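# Folding on a Covered Surface: FAQ

Maintained by Marijke Timmermans. Applies to the Gadstead folding guide, section 4.

**Why is a patterned cover used under dark clothing?**

A black or navy garment on a plain dark surface has no readable edge. On the fan print, the hem line shows at once, and a skewed fold can be checked against the rows.
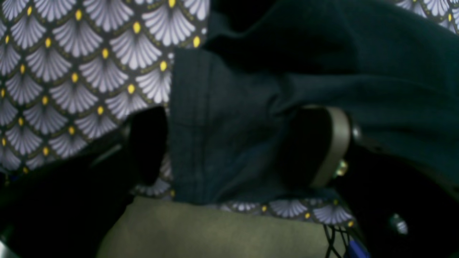
*Dark fabric in broad folds over the fan print.*

**Does the cover have to be fixed down?**

Yes. Clip it on all sides. A cover that slides will take the garment with it.

**Where does a T-shirt fold start?**

With the sleeves. Lay the shirt flat, smooth the body from the middle outward, then turn each sleeve onto the body. The sleeve edge should lie flat before the next fold. Small creases in the body can be left until the end.

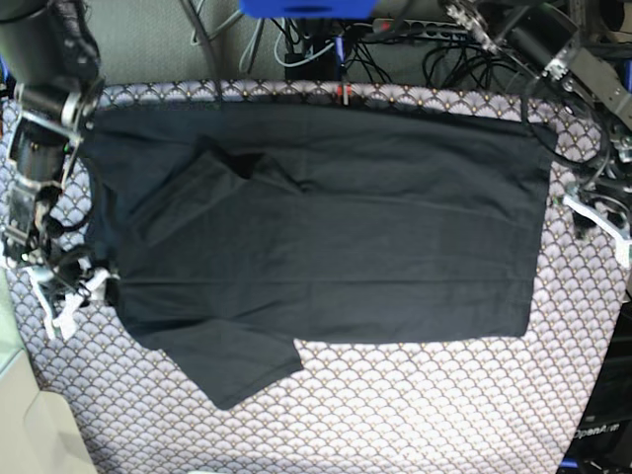

*Black T-shirt, one sleeve folded onto the body, the other still out.*

**How wide should the finished fold be?**

29 cm for the standard shelf. Reece Bickerstaff keeps the table of other widths.

**Can a folded item be moved by one end?**

No. Hold it at both ends and keep the tension even. Lifting from one end opens the inner layers, and the fold has to be redone. 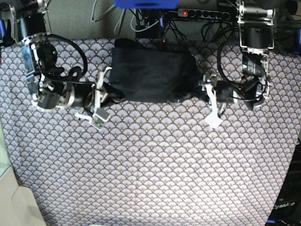

*Black fabric bundle held at both ends.*

**How often is the cover washed?**

After eight sessions, or sooner if lint collects. Wash cold, no softener. Softener makes the surface slick.

**Where do I order a replacement?**

From Sarantis, item 1076. Allow extra fabric on each side for the clips. Send corrections to this page to Roy Lambert.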